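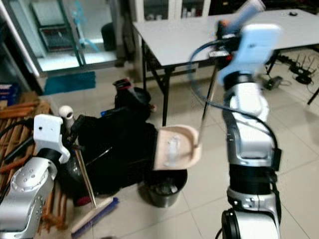
Postarwood House: changes to opening and access

The ground floor of Postarwood House reopens to visitors on 15th March, following the winter closure. The upper floor stays shut until August while the stair is repaired. The entry charge has been lowered for this period, and the ticket desk has moved from the porch to the former estate office, on the left of the courtyard.

The house was the home of the Van der Linden family, who made their money in grain shipping and kept the building as a summer residence. It passed to the town of Lutbridge with its furniture, its papers and a debt on the roof. The museum occupies seven rooms. Four of these are on the ground floor: the hall, the dining room, the map room and the library.

The library holds 2000 bound volumes, most of them shipping registers and port directories. During the closure, 770 of these were checked for mold and given new shelf numbers. The old numbers are recorded in a concordance at the reading desk, so references in earlier publications can still be traced. Volumes from the north wall are not available on request for now. That wall gave high moisture readings in the fall, and the shelves there will remain empty until two further readings come back within limits.

In the map room, the hand-drawn survey of the Wavberg estate is on display again after conservation work. It was lined with cloth at an early date and the adhesive had failed along two folds. The lining has been removed and the sheets are now shown flat, in separate mounts. Light in the room is kept at 50 lux, and flash photography is not permitted. Eyes take a few minutes to adjust.

The dining room is laid out according to the household inventory instead of the later arrangement that regular visitors will remember. The long sideboard is back on the window side. Two chairs listed in the inventory have not been found, and their places have been left open.

Guided tours start from the hall and last one hour. Group size is limited to 15 – the passage behind the library is narrow and has only one exit. Bags larger than a day pack must be left in the lockers, which take a coin and return it. The step at the main door is 3 inches high. A ramp is available at the garden entrance; ring the bell to the right of the door.

The garden is open during museum hours and needs no ticket. The lower path by the canal is closed.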